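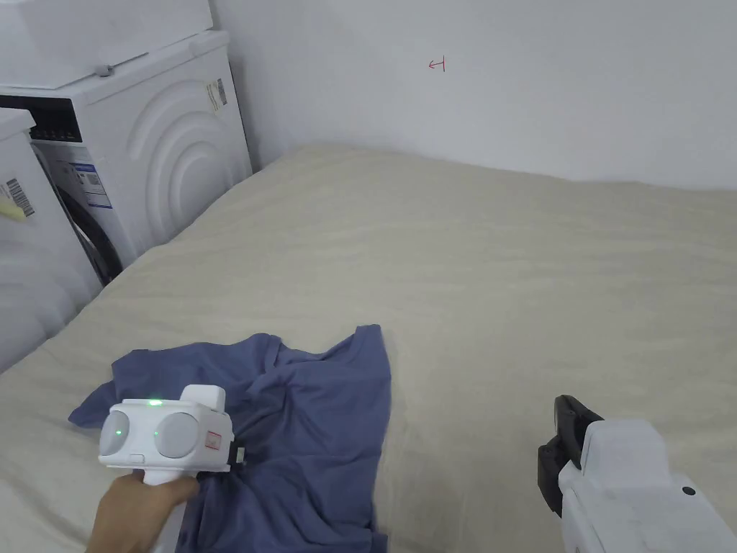
Talk notes, 25 minutes plus questions. Slide numbers are from the version sent on 26 May 2023. If the order has changed, go by the titles.

**Slide 1 - Title**

Say name, say group. Shazia Rind did most of the analysis and can't be here, so analysis questions I can't answer go to her by email. Address is on the last slide.

One-sentence version of the talk: we taught a policy to flatten and fold T-shirts from demonstrations done by people with hand-held grippers, and what mattered most was how crumpled the shirt was when the demonstration began.

**Slide 2 - Why shirts**

Keep this short. Most of the room knows cloth is hard.

- No fixed shape, and most of it is hidden from view at the start.
- You can't list the states. Two heaps that look alike can need quite different first moves.
- People do it without thinking, so they're poor at explaining it and good at showing it.

**Slide 3 - Hand-held grippers instead of teleoperation**

Person holds one gripper in each hand, camera at head height, no arm involved during collection. We get both jaw positions, both hand paths and the head view.

Two reasons we moved away from teleoperation. Speed is the first. The second is that people driving an arm avoid contact. They lift the cloth high and drop it. With the gripper in the hand they press the jaw tip into a fold and feel for the layer, and that pressing is the part we wanted.

Someone will ask about the gap between hand motion and arm motion. Answer is on slide 9, say so and move on.

**Slide 4 - The protocol**

Read the steps off the slide, slowly. This is the part people want to copy.

1. Demonstrator sets the shirt down in the start condition for that trial.
2. Both jaws open, hands apart, hold still for a moment. We use the still part to line up the streams.
3. Flatten, then fold. No talking through it.
4. Hold still again at the end.

Three start conditions: flat, dropped, and crumpled. Dropped means let go from shoulder height. Crumpled means balled up in both hands first, then set down.

Surfaces were a bed, a table and a carpeted floor. Bed was the hardest to standardise, as the sheet moves along with the shirt. We left that in.

**Slide 5 - The data**

1000 demonstrations for training, from two sites. Preltarow is the home-style site, Brasley is the lab. Same grippers at both, same written instructions.

We collected more than that. After checking the alignment we dropped anything where the two grippers drifted against each other. Shazia's script for this is in the release and it is worth running on your own data even if you ignore the rest of the talk.

**Slide 6 - Training**

Don't go through the architecture. It's a standard diffusion policy with two small changes, both in the paper. Point at the box for jaw width. Predicting width as a continuous value helped on thin knits, where a full close tends to take two layers.

**Slide 7 - Main result**

PAUSE here and let them read the plot.

We ran 400 robot trials for the comparison, split evenly across four training mixes. Same total number of demonstrations in each mix. Only the share of crumpled starts changes.

- All flat starts: good on flat shirts, falls over on everything else.
- Flat and dropped: better, but it stalls when a sleeve is underneath.
- Mostly crumpled: best on crumpled and dropped, slightly worse on flat.
- Even split: close to mostly crumpled, and steadier between runs.

We use the even split now. The difference between the last two is small and I would not defend it hard. The difference between those and the first one is large.

**Slide 8 - What fails**

Play the Volside clip (18 seconds, no sound). That was our third location, kept out of training. Shirt and sheet are close in colour and the policy grabs the sheet.

Other failures, in order of how often we see them:

- picks the hem and the layer below it
- finds one sleeve and keeps regrasping it
- the second gripper waits for a handover that the first has given up on

The waiting one comes straight from the demonstrations. People hover with the free hand while they decide, and the policy learned to hover. We tried trimming those pauses out and it made the handovers worse - so they're back in.

**Slide 9 - Hand to arm**

Wrist speed is the main mismatch. We slow everything down at playback and reject paths the arm can't reach. Credit Đàm for the reachability check, which used to take us a full afternoon per batch.

**Slide 10 - Next**

Towels and trousers in June, same protocol. Also a harder look at whether one person's style dominates the data. At Preltarow it might.

**Slide 11 - Contact and links**

Leave this up during questions.

Likely questions:

*Does it need both hands?* For flattening, mostly yes. We have one-handed runs but too few to report.

*Any force sensing?* No. Jaw width and vision only.

*Would more data fix the sheet problem?* Don't know. Closer matches between cloth and background would be my first try.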